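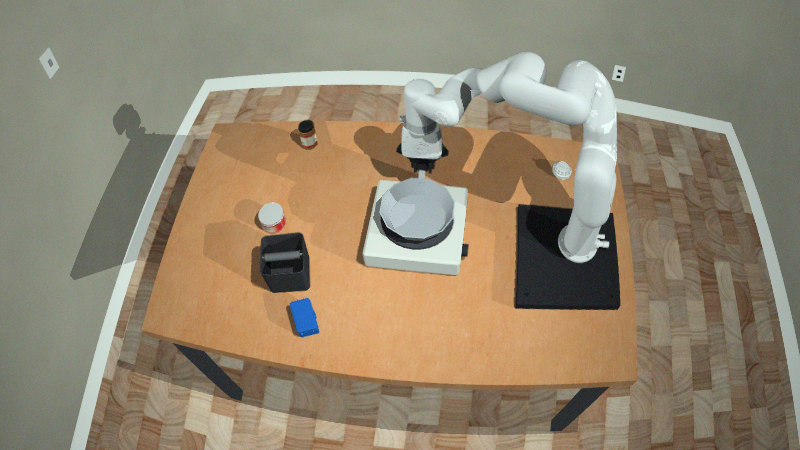 Ticket 238 - Heda cooking task, Clurnska student team. Status: open.

Grasp planner times out on the pot rim in the Sutherland build of the simulator. Same script passes in Vavley. At the pre-grasp pose the gripper points straight down with its fingers just above the pot, which sits on the hot plate, and the planner then returns no solution after 1,000 iterations. Collision margin is 16 mm in both builds.

Tried so far:
Reset arm to home, reran 24 seeds - all fail.
Swapped pot mesh for a plain cylinder - all pass.
Raised iteration limit - no change.

Suspect the pot's collision mesh is exported as a closed hull. Need the export settings from the April build before the next run.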